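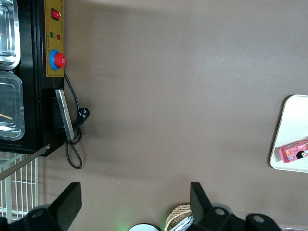 Our canteen at the Bostenham depot is getting automated and I seem to have become the person everyone complains to. I've worked the counter for years and my job title is now "station attendant", a title nobody has explained to me, least of all the people who printed the badge. The new routine is that the arm does the fetching and putting, and I do the thinking, the wiping and the apologising. The black machine with the yellow panel has a red rocker switch at the top and a big red emergency stop with a blue collar further down, and I've been told I'm "responsible" for both. It also has two steel trays in the open top, a thin wooden stick lying in one of them, and a cord looping down the side that I've already been told off about. Management says no hours will be lost. They also say I can't leave the bench while the arm is going, so my tea break has become a philosophical question. Has anyone else been through this? What should I be asking for before it goes live in March?

**posted by counterlunch**

---

**Mohandas Lobo**

We went through the same thing at Tutulport two winters back, 158 staff on site and one very confident slide presentation. Things I'd get in writing:

- Who presses the stop, and whether they get in trouble for it. Ours had a supervisor who sighed every time. People stopped pressing it. You can guess how he felt about that after the soup.
- Who covers you for breaks. If you can't walk away from it, it's a post, and a post needs relief. This is the big one.
- Who cleans it, and with the power off at the wall, not just at the rocker. Get them to show you, on the actual machine.
- Where the cord goes. Ask for it to be clipped or rerouted and write down the date you asked.
- Your pay grade. "Attendant" was a grade below "counter hand" at our place until the union rep noticed.

What really changed for us was the talking. I used to chat with the drivers while I served, and once the arm was in I was watching it instead of them. It took months before I could do both. Some of the older blokes still thank the arm and ignore me.

It does carry the heavy stuff, I'll give it that. My shoulder is better than it's been in years.

---

**thoroddsen_nights**

just unplug it when you want your tea

---

**wotamura62**

Don't unplug it in the middle of a job, please. I'm on maintenance and I'm the one who gets the call at 5 a.m.

Mohandas has it mostly right. I'd add: ask for a paper log beside the bench and fill it in every time it stops, even the silly ones. At our site the first month's log ran to 50 entries and it's the only reason we got a second person on the morning shift. Before that, head office was going by a report that said everything was 100 per cent fine, written by a fellow who had visited once and eaten a muffin.

Also ask what the green and red lights mean. I've met three trainers and had three answers.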